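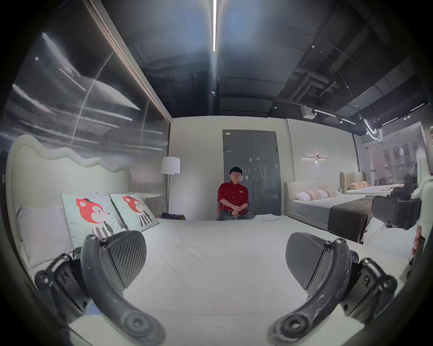

Spare room, bed with the cream headboard

From: Ward Hoekstra
To: Marnley Record Club list
Date: 5/16/21
Subject: Re: Liepiņa set, running order and beds

On the running order first. Dillano has asked to swap with Pluta and I have said yes, so the second hour is now Dillano and Pluta closes. Liepiņa still plays first and still wants 60 minutes. All three are bringing their own needles. The mixer is mine, the old one with the stiff crossfader, so please go easy on it.

> Can you confirm whether we get monitors this time? In February
> I could hear nothing over the room and had to mix with one
> headphone on the whole night. Also is the fee still 60 each,
> and is there anywhere to sleep? The last train is no use to me.
> I have the box of dub 12-inches for Liepiņa, remind me to
> bring it.

Yes to monitors, one each side of the decks. They go on stands, as the table shook last time and the left deck skipped. Fee is still 60 each, paid on the night. Door is 5 for list members.

You can have the spare room at mine. Mint cushions and a grey pillow are on the bed already. Bring a towel.
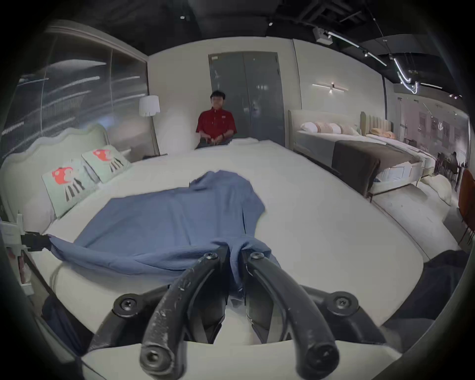

Blue top on the bed, same room

The recording from February is 708 MB as one file, too large to send through the list. I will split it at the changeovers and post the parts when I get a free evening. The first part has a hum on it until the second record, which I have left in.

Please bring the dub box. Load-in is by the side door in Marnley, and the front stays locked until we open.

Ward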